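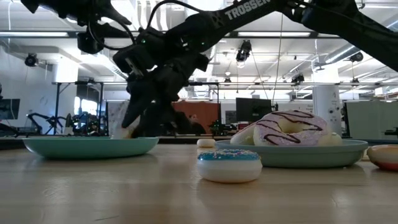
写真:Hanan Khasawneh/Haswood共同工房

最終更新:10月6日(火)
カテゴリ:自作・改造 > アーム > 把持まわり

チケット19:皿の縁に寄ったドーナツで「把持成功」が誤って立つ

状態:対応中(いったんクローズ、再オープン)
対象:Hameo(配膳デモ)、判定スクリプトはListo

■ 症状

皿の縁に寄っているドーナツをつかみにいくと、指が閉じきる前にListoが「把持成功」を返し、アームが持ち上げに入る。持ち上がっていることもあるし、皿に残っていることもある。ログの上ではどちらも成功になるので、ログを読んでも区別がつかない。

皿の真ん中に置いたものでは再現していない。アイシングのかかったドーナツを机に直置きした場合も再現していない。縁だけで起きる。

写真の左の皿がちょうど問題の置き方で、右の縁にある淡いクリーム色のをつかみにいっている。指の間と下から少し見えているだけなので、横から見ていても、つかめているのか指が縁に乗っているのか私には判断できない。

■ 期待する動作

つかめていないときは「失敗」と言ってほしい。それだけです。成功率を上げてくれという話は別のチケットでお願いします。

■ 経緯

最初の報告は私。Hananの返事は「指先パッドが硬いせいだと思う。Laingの柔らかいパッドに替えれば直る」だった。

パッドを疑う理由がよくわからない。硬いパッドで滑るなら、真ん中に置いたときも滑るはずでしょう。そう書いたら「縁だと接触面が減るから」と返ってきた。理屈は通るが、それは落とす理由の説明で、落としたのに成功と記録される理由の説明にはなっていない。

それでもパッドは替えた。反対しているだけだと話が進まないので。

■ 試したこと その一:パッド交換

Laingのパッドに両指とも交換。貼り方はHananのメモどおり。

結果、見た目には持ち上がる割合が増えた気がする。「気がする」としか書けないのは、交換前の回をきちんと数えていなかったため。数えていないものと比べて「改善しました」と書くのはやめたい。前回このチケットが閉じられたのは、まさにその一文が理由だった。

誤判定は残っている。交換後にも、皿にドーナツを残したまま手首が上がり、ログには成功と出た。

再オープン。

■ 試したこと その二:閉じ時間の延長

Listoの設定で、閉じ指令から判定までの待ち時間が400ミリ秒になっていた。これを900ミリ秒に延ばした。

掲示板では「待てば直る」という意見が多かった。待てば直る不具合というのは、たいてい待っている間に別の何かが起きているだけだと思っているので、あまり期待はしていなかった。

結果は、誤判定が減ったように見えて、出るときは出る。指が完全に止まってから判定しているのに成功になるので、タイミングだけの問題なら説明がつかない。動作が目に見えて遅くなり、隣で作業している人に「止まってるよ」と声をかけられるようになった。

設定は元に戻した。戻したことをここに書いておく。前に別の件で、誰が戻したのかわからない値があって半日つぶしたので。

■ 試したこと その三:判定の中身を読む

ここでようやくListoの判定部分を読んだ。最初に読むべきだった。

判定は、指の開き具合が「全閉」より広いところで止まっていたら何かを挟んでいるとみなす、という単純なもの。電流も見ているが、条件が「または」でつながっている。つまり、指が何かに当たって途中で止まりさえすれば成功になる。

皿の縁は少し立ち上がっている。指先が縁に当たれば、当然途中で止まる。ドーナツがあってもなくても。

これで縁だけで起きることと、パッドを替えても残ったことは説明できる。説明できるというだけで、確認はまだ済んでいない。

■ 確認:空の皿

同じ皿を空にして、縁の位置に同じ姿勢で指を下ろし、閉じる。ドーナツがないのだから、正しい答えは必ず「失敗」になる。

一回目で「成功」が出た。

位置を少し内側にずらすと「失敗」になる。外側に戻すとまた「成功」。Hananにも同じ手順でやってもらい、同じ結果になった。パッドは新しいほうのまま。

Hananのコメント(原文のまま):
「了解。パッドの件は取り下げます。ただし滑りにくくはなっているので、パッド自体は外さないでほしい」

外さない。滑りにくくなったかどうかについては、数字が出るまで保留。

■ 修正案と、それに対する疑い

案A:条件の「または」を「かつ」に変える。
いちばん簡単。ただ、軽いものや柔らかいものをつかんだときに電流がほとんど上がらない可能性があり、今度は「つかめているのに失敗」が増えるかもしれない。誤りの向きが変わるだけなら直したとは言えない。

案B:持ち上げたあと、手首のカメラでもう一度皿を見る。
Hananの推し。筋はいいと思うが、画像の判定がどれだけ当たるのかを誰も測っていない。把持の判定が信用できないから画像で確かめる、では画像のほうは何で確かめるのか。せめて正解のわかっている組み合わせで先に試してほしい。写真のように淡い色のドーナツが淡い木目の机に出ているとき、ちゃんと見分けられるのかも気になる。

案C:つかむ前に皿の縁を避ける。
2本の指の向きを変えて、縁をまたがない角度で下ろす。誤判定のもとは減る。ただし判定の欠陥はそのまま残るので、別の皿や箱を使い始めた日にまた同じチケットが立つ。これだけで済ませるのには反対。

現時点ではAを入れたうえでCを足すのがましだと考えている。Bは別チケットに分けたい。

■ Aの仮適用

分岐を切ってAだけ入れた。空の皿の手順では、縁でも「失敗」が返るようになった。ここは素直に直っている。

ドーナツありのほうはまだ途中。ピンクのアイシングのものは問題なく成功と判定された。淡い色の小さめのものは、持ち上がっているのに「失敗」と出た回がある。案の定というか、心配していたとおりの出方をしている。電流のしきい値を下げれば拾えるはずだが、下げすぎると縁で立つようになる。どこかに両方を満たす値があるという保証はない。

掲示板に「AIに学習させれば一発では」という書き込みがあったが、成功と記録された回のうちいくらかが嘘だとわかっている状態で、その記録を何に使うつもりなのか聞きたい。過去ログの「成功」は、縁の近くのものに限らず、いったん全部未確認扱いにした。消してはいない。

■ お願い

・Listoの設定値を変えたら、このチケットに変更前と変更後を書いてください。口頭は不可。
・「直った」と書くときは、空の皿の手順も必ずやってください。つかめた回だけ見ても、この不具合は見つかりません。
・皿を動かしたら元の位置に戻してください。テープの印があります。
・Hameoの12月の公開までに閉じたい、という希望は理解していますが、公開日を理由にチケットを閉じるのはやめてください。

■ 残り

・しきい値を振って、空の皿とドーナツありの両方で記録を取る(私)
・縁をまたがない下ろし方の姿勢を作る(Hanan)
・画像での再確認を別チケットに切り出す(Hanan)
・旧パッドに戻した状態での比較。Hananは不要と言っているが、やる(私)

■ コメント

Hanan Khasawneh:姿勢は二通り作ってみました。片方は手首のまわりのケーブルが突っ張りそうなので、実機ではまだ動かしていません。

返信:動かす前にケーブルの取り回しを見せてください。シミュレーションで通ったという報告は、ケーブルに関しては参考にしません。

Hanan Khasawneh:それはそう。工房に行ったときに一緒に見ましょう。それまで空の皿の記録を先に進めてもらえると助かります。

返信:進めます。しきい値は高いほうから下げていきます。

タグ:グリッパ/誤判定/Listo/指先パッド/再オープン

関連するチケット
・指先パッドの貼り替え手順(Laing)
・Listo:待ち時間の設定がいつの間にか戻る
・手首カメラの固定ねじがゆるむ
・Hameo:皿の位置合わせテープについて
・Haswood共同工房 アーム使用後の片づけ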